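Guidance note for workshop leads, issued by the Oltdale skills office

# How to Judge Whether a Machine Can Take Over a Bench Task

Managers at Oltdale are often asked whether sorting, fitting or clearing work could be passed to a robot. The method set out in this note gives a fair answer in a single shift. It was prepared by Lovely Policarpio and revised in November, following comments from the Minhas stores.

## Before you begin

You will need:

- one task that a new starter can learn in a morning
- a tray holding 15 parts of the same kind
- a stopwatch and the trial sheet
- a member of staff who does the task regularly

Choose the task narrowly. "Tidy the bench" cannot be scored. "Pick up each coupling and place it in the left-hand bin" can.

## Step 1: Record the human result

Ask the member of staff to work through the tray at an ordinary pace. Record the total time and any dropped parts. At the Wanis bench the tray took 33 seconds, with no drops. Do not ask for a second attempt in order to obtain a better figure.

## Step 2: Write down what the hands do

Watch again without the stopwatch. Note each turn of the wrist, each change of grip and each moment when one hand steadies a part for the other. Staff seldom mention these movements when describing their own work, and they account for most failed trials.

## Step 3: Run the machine on the same tray

Tip the parts out as they would normally arrive. Do not line them up. The supplier may adjust the machine before the trial but may not touch it once the stopwatch has started.

Mark each part as one of the following:

1. Placed correctly
2. Placed after more than one attempt
3. Dropped, missed or moved by hand

In our first trial at Wanis, the machine took 158 seconds and dropped 2 parts.

## Step 4: Compare the results

Slowness alone is not a reason to reject a machine, as it may run when the bench is closed. A dropped part matters more if someone must stay nearby to recover it. In that case, include that person's time in the machine's total.

The same rule applies to household chores. Junaid Swati of Conura used this sheet for folding towels and loading a dishwasher, and reported that neither could yet be left unattended.

## Step 5: Examine the grip

Grip deserves its own entry on the trial sheet, separate from speed. Record which fingers touch the part and where, and do so at several points in the attempt. With a white plastic pipe fitting, for instance, one padded finger may be against the rim of the opening while the other stands clear of it, and contact on one side only should be entered as "touching", not as "held". Send completed sheets to the skills office, with the name of the task written at the top.

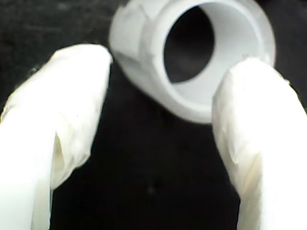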